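# Equipment Planner (part-time, fixed term) — Drornirance, Cavar workshop

Applications are open until the last Friday in June.

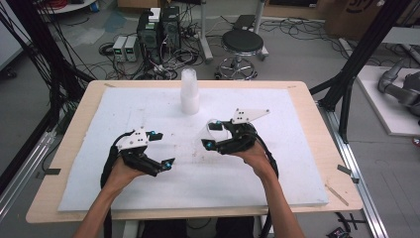

*Hand-held grippers and a stack of cups at one of our tables.*

We are looking for one person who will plan and buy the equipment for the next stage of our workshop. The project is called Cavar. It is a small group inside Drornirance, and we collect demonstrations of simple table work with hand-held grippers, and later we try the same work on robot arms. Until now the purchases were made by whoever had a free hour. This worked when we were small. Now we have a real budget to prepare, and we would like somebody to own it.

## What you will do

The first task is the equipment plan for next year. Severin Camenzind made a draft, and you will receive it on your first day, but please do not expect that it is complete. It lists the large purchases well and the small ones badly. In our experience the small ones are what stops the work: cables of the correct length, power supplies, tracking markers, replacement fingers, foam boards for the tables.

Your regular work will be:

- to keep one list of what we own, where it stands and in which condition it is
- to ask for quotes, compare them and write a short recommendation (one page is enough)
- to follow the orders until the box is opened and the content is checked
- to plan floor space and power for each new table before we order it
- to decide with Octavio Urrego which parts we make ourselves and which we buy
- to prepare the numbers for the monthly budget meeting

You will have permission to approve single purchases up to $461 without a second signature. Above this sum Roxana Huanca signs with you. She usually answers on the same day.

A question you will meet early is the one of arms against hand-held grippers. A gripper in the hand lets one person start at a table with little preparation. An arm needs a base, its own space, a safety check and much more patience from the supplier. We need both, but we do not agree in the team about the proportion, and the draft plan avoids the subject. We would like you to calculate the full cost of each for one year, with repairs and working hours included, and then to tell us what you think.

## Whom we look for

You have bought technical equipment before, for a laboratory, a small factory, a school workshop or something similar. You do not need to be an engineer. You should be able to read a data sheet and notice when the connector in the quote is different from the connector on the machine.

We also ask for:

- good practice with spreadsheets
- written English clear enough for suppliers; Spanish is useful, because part of our orders go through Cárdenas, a supplier which prefers it
- calm when a delivery is late
- the possibility to lift boxes of normal weight, or to tell us what help you need for this

Experience with robots is welcome but we will not give it much importance. Efraín Arboleda will teach you the tables during your first 2 weeks, and you will also do a few sessions with the grippers yourself. It is difficult to buy well for work that you have never tried.

## Conditions

The position is 20 hours per week for 12 months. The pay is $2000 per month before tax. The hours are flexible, except for the budget meeting and the mornings when large deliveries arrive. At least half of the hours must be in the workshop — the inventory cannot be done from home.

There is a separate sum of $1334 for your own training and travel to suppliers. You can spend it on a purchasing course, on visits or on both, and it does not come out of the equipment budget.

The floor is concrete and most days are spent standing or walking, so please bring comfortable closed shoes. If you need an adapted desk or other hours, write it in your application and we will include it in the planning from the start.

## How to apply

Please send to Heriberto Cárdenas, at the Drornirance office:

1. Your résumé, 2 pages at most.
2. A short letter. Tell us about one purchase that went wrong and what you changed after it.
3. The name of one person who has worked with you and whom we can call.

Write "Cavar planner" in the subject line. Applications in English or Spanish are read equally.

We will invite a small number of people for a visit of one hour and a half. You will see the workshop, meet Severin and Octavio, and receive an old quote from our files to comment on. There is no preparation needed for this. Travel inside the city is paid back if you keep the ticket.

Applicants who wrote to us for the earlier Diseo position may apply again, and they can use the same résumé, but the letter should be new. Questions about the work itself go to Severin, questions about the contract go to Roxana.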